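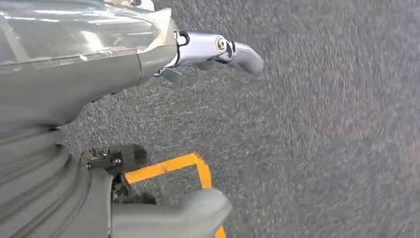
Ninley Community Boards > Family & Home > Do we have to do a funeral lunch?

marshtern
My dad passed two weeks ago and we're holding the service on a Wednesday in February because that's when my brother can fly in. Dad wanted it short and no fuss. Now my aunt is telling everyone there's a sit-down lunch afterward and I have no idea who's paying for it. The hall at Arnitz wants $2,000 with food. Is it rude to just do the service and go home? I keep going back and forth on it.

SGentile
So sorry about your dad. Not rude at all. When my mother-in-law died we did coffee and cookies in the church lobby and people stayed till after 4 anyway, talking and crying and laughing. I don't remember one thing I ate.

old_geltport_guy
I'm going to disagree with Serena a little. If people are driving in from Geltport or farther you feed them. Doesn't have to be a hall. But I drove three hours to a cousin's service once and everybody scattered to their cars, and I ate a gas station sandwich by myself and felt lousy the whole way home. The meal is where you get the stories.

marshtern
See that's my aunt's whole argument lol. How many did you all plan for? The obituary isn't even in the paper yet so I can't guess.

zubi_g
We had 26 say yes for my uncle and way more than that came. Put the lunch in the obituary and you've invited the whole town, just so you know. We left it out and told people at the door.

old_geltport_guy
Telling people at the door is how somebody gets left out. My sister still brings up the one she didn't hear about.

zubi_g
Well it was a small house and my aunt was 81, what were we supposed to do, rent a tent?

SGentile
Ok you two. Marshtern, did your dad have a place he liked? Heino Mets's family did his at the Lysenko diner, everyone ordered off the menu and paid for their own, and it was one of the nicest ones I've been to. They put a line in the notice, something like "friends are welcome to join the family for lunch at Lysenko's, separate checks."

brandao_a
Separate checks at a funeral? Sorry, no. My grandfather would climb back out. If you can't cover it, do potluck, people WANT to bring something, they're standing there with nothing to do with their hands.

SGentile
Heino's kids were both out of work that year, Anderson. It was fine. People bought each other pie.

marshtern
Ha, Dad would have liked the pie part. He ate breakfast at Lysenko's every Saturday (same booth, same eggs, complained about the toast). I'm going to call and see if they'd give us the back room. What did the Mets family do about reserving?

SGentile
I think they held 8 tables and gave them back if they weren't needed. Ask for the morning manager, the evening one never writes anything down.

old_geltport_guy
Diner's a good idea. I take back some of what I said. Still put it in the obituary though.

marshtern
Update, they said yes to the back room, no charge if we come after the lunch rush. Aunt is not thrilled but she's making her lemon bars and the diner said she can bring them in. Still arguing with my brother over whether the notice should say "in lieu of flowers." He says it sounds cheap, I say Dad was allergic to half of them.

zubi_g
Put it in. We didn't and I had lilies in the bathtub.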